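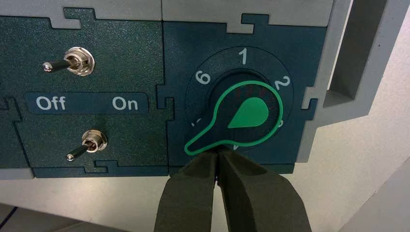 Chapter 4
The Job Next to the Robot

Learning goals
After reading this chapter you should be able to describe how a job changes when part of it is handed to a machine, explain the difference between a task and a job, and discuss who ought to be in the conversation before the equipment arrives.

If you have ever started a new job, you will remember the first week, when everyone around you seemed to know a hundred little things that were written down nowhere. Which drawer sticks, which gauge reads a touch high, how hard you have to lean on a switch before it goes over. I'd like you to keep that feeling in mind as we go through this chapter, for it is the best way I know into a subject that is too often taught with charts alone (there will be charts too, I'm afraid, but they can wait for Chapter 5).

Let me introduce you to a workplace we will visit several times in this book. Grestolex is a firm in the town of Drurkholm that checks and repairs control panels for pumps, ovens, and small lifts. It employs 77 people, and 14 of them work in the testing room, where a panel is put through its paces before it goes back to the customer. Testing a panel means pressing every button, throwing every switch, moving every slider from one end to the other, and turning every knob through all its positions, and then doing it over again. For years this was done by hand, and most of the people who did it will tell you that it was pleasant enough before lunch and rather hard on the wrists after it.

The change came in February, when the firm began to prepare a two-armed robot for the most repetitive part of the testing. The idea had been talked over for a good while by then, and there had been more than one uneasy conversation in the break room. Would there be fewer hours? Would the people with the longest experience end up watching a machine do badly what they did well? These are fair questions, and we will come back to both.

The robot did not begin on customers' panels. It began on a practice board, a box with the ordinary sorts of controls on it, and the testers were asked to help decide what it should practice and what should count as a good try.
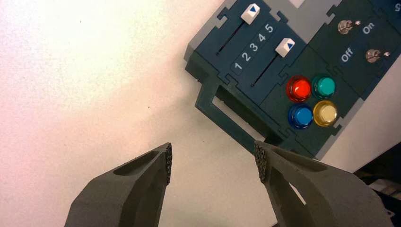
Figure 4.1. Sliders, push buttons, and toggle switches on the practice board, with the gripper open beside the handle.

Idrisa Massawe had been a tester for 15 years when the practice board was set up, and his part in the story is worth telling slowly. He was asked, to begin with, simply to write out how he turns a rotary knob. He sat down expecting to fill half a page, and by the end of the afternoon he had four pages and was still going! There was the matter of where to hold it, how to feel for the click, when to stop and back off, and what a worn knob does differently from a new one. "I didn't know I knew all that," he told me, and I have heard almost the same sentence from bakers, nurses, and a man who sorted mail.

People who study work have a name for this kind of knowledge. They call it tacit knowledge, meaning knowledge we use without putting it into words. Automation has a way of dragging it out into the open. Somebody has to say what "firmly" means, and how far is far enough, and the person best placed to say so is usually the one who has been doing the task all along.

Now we come to a distinction that you will need for the rest of the chapter. A task is a single piece of work with a beginning and an end, such as throwing a switch or unplugging a cable and plugging it in somewhere else. A job is a whole bundle of tasks, held together by judgment, by habit, and by dealings with other people. When we hear that a machine can do a job, it is nearly always wise to ask which tasks are meant. 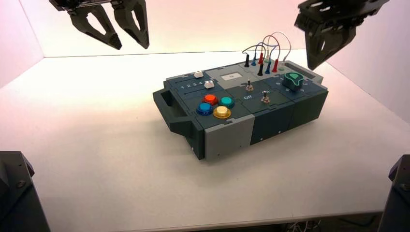
In the testing room at Drurkholm, the bundle came apart and was tied up again in a new shape. Pressing and turning went, bit by bit, toward the robot's side of the list. Deciding what a strange result means stayed with the testers, and so did telephoning a customer to ask whether the panel had been stored somewhere damp. Some tasks were brand new: setting out the work, reviewing the tries that went wrong, and keeping a log the next shift could follow. The testers call the log Tista, and I never did find out where the name came from.

You may notice that none of these new tasks was in anyone's job description. At Grestolex that became a sore point, as it does in a great many workplaces. If a tester spends part of each day teaching, is she still paid as a tester? Her supervisor, Ms. Thoroddsen, thought the pay scale should be looked at again, and the firm agreed to a review on 19th July. We will read the notes from that meeting in Section 4.3.

Before you go on

Think of a job you have held, or one you know well through a parent or a friend. Write down as many of its tasks as you can, and put a mark beside the ones you could explain to a stranger over the telephone. Keep your list handy, as you will need it in the next section.

4.1 Tasks, Jobs, and What Lies Between

We start with the morning shift, and with the list the testers drew up together before the robot had been given its first knob to turn.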